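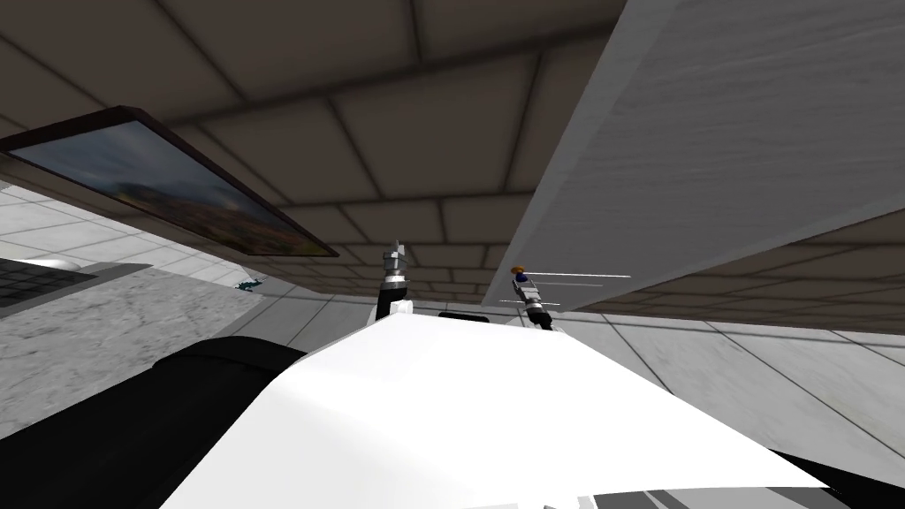
Checking a grasp policy against simulated head-camera views

The steps below cover how we test whether a grasping policy trained on one set of simulated kitchens still works when the rooms, surfaces and camera angle change. They assume you already have the Troltport simulator installed and a trained checkpoint to hand. If you don't, start with the set-up page and come back.

The method was worked out by Fengying Kang and Moataz Zaki, and the scripts were tidied up by Femke Schouten. Last revised 12 April 2023.

1. Pick the rooms

Open the Alura room list and choose rooms that were not used in training. The list has a column for this, but it is only as good as the last person who filled it in, so check the room numbers against the training log as well. We hold back 75 rooms. Floor and ceiling tiles, worktops and wall pictures are drawn separately for each room, so two rooms with the same layout can look quite different.

Don't remove the awkward ones. Marble worktops with heavy veining give the depth estimator trouble, and that is part of what you are measuring.

2. Set the camera

The camera is fixed to the robot, and the default pose looks down at the work surface. For this test you also want the disturbed poses. Set pose_jitter to "wide" in the config file. Some of the views you get will be steep enough to take in the ceiling and the robot's own torso in one go, with the arms reaching up and the grippers pointing at the ceiling. In the view at the top of this page the right gripper has a small orange and blue object at its tip, while the worktop is squeezed over to the left. A large white slab also hides part of the ceiling.

Leave views like that in. An early version of the script threw away any view where the worktop covered less than a set share of the picture, and the results came out far too good.

3. Run the episodes

Run 1735 episodes for each checkpoint. Fewer than that and the differences between checkpoints get lost in the spread between rooms. On our machine a full run takes one night. Use the same seed file for every checkpoint you want to compare.

If the run stops part way, restart it with the resume flag. Do not simply start again in the same folder. The old logs are not cleared and you will end up with some episodes twice.

4. Throw out the broken ones

A few episodes always fail for reasons that have nothing to do with the policy: an object starts inside a worktop, or an arm starts in a position it could never reach. The script check_start finds most of these. In our last run it left 1647 usable episodes.

Look through a handful of the rejected ones by eye. Lieven Bosman found that the check was marking the robot's white torso shell as a collision whenever both arms were raised, and it had been doing so for months. The fix went in last December, but older copies of the script are still going round.

5. Score the results

Count a grasp as good if the object is still held 110 simulation steps after the gripper closes. Take this from the state log. Don't try to judge it from the camera view, where it can be hard to tell an object that is held from one that is merely close to the fingertips.

Report two numbers for each checkpoint: the success rate on default poses and the success rate on disturbed poses. Do not average them. The first tells you about new rooms and the second mostly about the camera, and a checkpoint can do well on one and badly on the other.

What we found

The Vilberg checkpoint, trained with a fixed camera, was slightly ahead on default poses and well behind on disturbed ones. The Prins checkpoint, trained with moderate camera changes, lost a little on the first and held up much better on the second. Adding more training rooms without changing the camera made hardly any difference to the disturbed score for either.

We have not yet tried this with objects that bend, or with both hands on one object. Marijke Michiels is working on the two-handed version and has the draft config files if you want them.

Known problems

The wide setting sometimes places the camera inside a wall. These views come out plain grey and should be removed by hand for now.

Room names with spaces in them break the scoring script. Use underscores.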